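Diary > August > Allotment and other grumbles

Friday, quarter past nine at night, and my back is killing me. I went down to the plot straight after tea thinking I'd do half an hour of watering and ended up digging the last two rows of potatoes, because the leaves had gone that horrible speckly brown and I lost my nerve. Blight, I'm fairly sure. The ones nearest the shed were fine, lovely clean skins, but the far end was a sorry mess and I've bagged up all the tops for the tip.

Still, I weighed what was worth keeping when I got in and it came to 65 pounds! I don't know where I'm going to put them. The sacks I ordered from Zunach haven't turned up (473 on the order number, if I need to ring them again, which I will) so for now they're spread on newspaper in the spare room with the curtains shut, and the whole upstairs smells of mud.

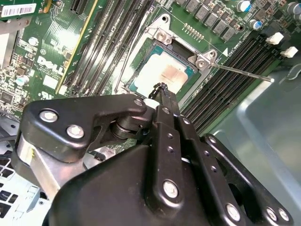

The beans are another story. I can't keep up with them. I did a big bowl for the freezer on Wednesday night and there were just as many hanging there today, some of them as long as my forearm and tough as old rope. I've started leaving carrier bags on doorsteps and walking off quickly. Next year one wigwam, and I mean it this time.

Oh, and the Dunne hosepipe has split again, right by the tap, so I was back and forth with the can like my gran used to be. I could mend it with tape but I did that in June and look where it got me. There's one in the garden centre for 69 quid, which seems daft money for a tube.

Made a crumble with the first windfalls, ate far too much of it with cold custard. Bath now, if there's any hot water left. Must remember to pick the plums before the wasps have the lot.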